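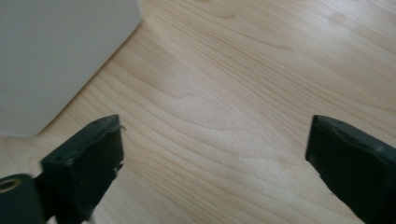
The gripper over our table at Bilside, jaws open.

Hello again from the robotics club! I promised Branwen I'd keep this short, so naturally I've got far too much to tell you. Our summer project is well under way and it's all about hands – or grippers, if we're being proper. We hold them ourselves and do the job we'd like the arm to learn, over and over, and every go gets saved as a recording. On 15/04/2019 we had none at all. We're now on 2,308, with a target of 300 more before the August open evening, and my wrists would like a word with whoever picked that number (it was me).

The task we've settled on is packing and unpacking a box, with small flat things like cards as our main enemy. You wouldn't believe how hard it is to pick up a card with two blocky fingers. Come in too steep and you just push it along, come in too flat and your knuckles hit the side. Ifor has a lovely slow way of doing it – he tips one edge up first – and I've been copying him shamelessly. We've also been swapping sides, so left-handers get a fair go, and Beca has started a sheet for noting down which tries were fumbled. Please do fill it in, even when it's embarrassing!
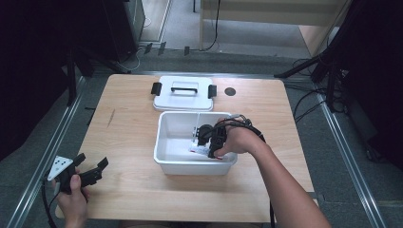

Pornthip Wattanapong wrote in after the last newsletter to ask whether we should be throwing the fumbled goes away at all, as a recording of somebody missing and then putting it right might be just what the arm needs to see. I think she's got a point, so for the next few weeks we're keeping the lot and marking them.

We could do with more hands, quite literally. You don't need to have built anything or written any code, and nine people is plenty for one evening, so put your name on the list by the door if you fancy it. Bring a card or two from home – old bus passes are great.

Huw Llewellyn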